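ホーム ニュース 製造・物流 ロボット 規格・制度 イベント お問い合わせ
サイト内検索 キーワードを入力 検索

双腕ロボットの仕分け作業に運用指針　Prarnineなど4社が公開、床置き容器の扱いも明記
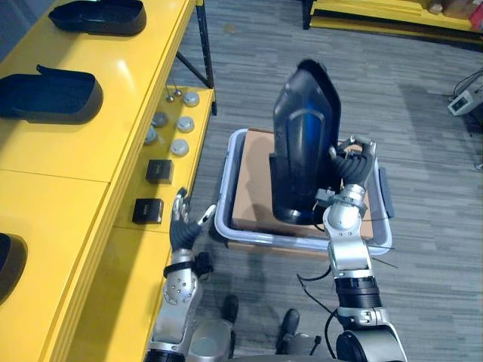

2025年11月9日（日）　産業用ロボットの導入支援を手がけるPrarnineは、部品やトレーの仕分けに使う双腕ロボットの運用指針をまとめ、公開した。作成にはロボットハンドを開発するPlulano、物流設備のAntunes、作業データの管理システムを提供するForovの3社が加わった。法令や既存の安全規格に代わるものではなく、現場で規格を守るための手順書のひな型という位置づけである。

対象は、多指ハンドを備えた双腕ロボットが、作業台と床に置いた容器の間で物を移す工程。4社によると、固定式のアームを前提にした従来の社内規程では、ロボットが足元の容器に手を伸ばす作業の扱いがはっきりせず、導入先ごとに判断が分かれていた。

指針は本文と点検表からなり、点検表の項目は129ある。作業前の確認、作業中の監視、異常時の停止、記録の保存の四つに分かれ、各項目に「必須」か「推奨」の区分が付く。必須項目を一つでも満たさない場合は、その日の自動運転を始めないことと定めた。

作業前の確認では、容器の置き場所に多くのページを割いた。床置きの容器は位置を決めて印を付け、ロボットの足や台車の通り道にかからないようにする。容器の中に段ボール箱や仕切りを入れる場合は、入れた状態の深さを測り直し、設定値を更新する。空の容器の寸法だけで動作を組むと、手先が内容物に当たるおそれがあるためだ。

ケーブルの扱いも必須項目に入った。腕の外側に配線を通す機種では、関節を最も曲げた姿勢と最も伸ばした姿勢の両方で、たるみが床や容器の縁に触れないかを確かめる。固定具を追加したときは、可動範囲の確認を最初からやり直す。周辺機器の配線は、人が歩く側に出さない。

つかみ方については、トレーのような薄く広い物を縦に持つ場合と水平に持つ場合を分け、それぞれ落下を想定した速度の上限を決めるよう求めた。上限の数値は示していない。物の重さや表面の滑りやすさで条件が変わるためで、導入企業が試験をして決め、結果を文書に残す。光沢のある樹脂製品では照明の映り込みで認識が乱れることがあるとして、使う時間帯の明るさで試験することも推奨に加えた。

使っていない側の手についても規定を設けた。片手だけで作業する間、もう一方の手は決められた待機姿勢に置く。作業台の近くで待機させる場合は、台の縁や棚の上の小物との間隔を点検表に書き込む。小さな部品を棚に並べておく現場では、待機中の手が触れて部品を落とす例が試験で繰り返し見られたという。

指針の作成に先立ち、4社はPrarnineの試験場で258時間の連続運転試験を行った。トレーを容器へ移す動作などを繰り返し、停止や持ち直しを含む1,602件の事象を記録した。このうち容器の位置ずれが関係したものが最も多く、置き場所の確認を必須とする根拠になった。試験の詳しい条件は付属資料に載せている。

監視の項では、自動運転中の立ち入り範囲を床面に表示し、範囲内に人が入るときは必ず停止させるとした。遠隔操作で動かす場合も同じ扱いとし、操作者が映像だけで安全を判断することは認めない。現場側に停止ボタンを持つ担当者を1人置く。停止後の再開は、手に物が残っていないか、残っている場合は持ち方が崩れていないかを目で確かめてから行う。

記録の保存期間は、点検表が1年、異常停止の記録が3年。カメラ映像を残す場合は、従業員の顔が写る範囲と保存先をあらかじめ社内に知らせるよう求めている。Forovは、点検表をタブレットで入力できる書式を年内に用意する予定だ。

Prarnineの担当部署は「導入先から最も多い質問は、どこまで確認すれば動かしてよいのかというものだった。答えを紙にして渡せる形にした」と説明している。中小の事業所では129項目をすべて毎日確認するのは負担が大きいとの声もあり、日次と月次に分けた簡易版の作成を検討している。

指針はPrarnineの窓口に申し込めば無償で受け取れる。印刷版は600部を用意した。12月には4社合同の説明会をオンラインで開き、点検表の記入方法と試験結果の読み方を解説する。意見の受け付けも同月に始め、寄せられた内容は次の改訂に反映する。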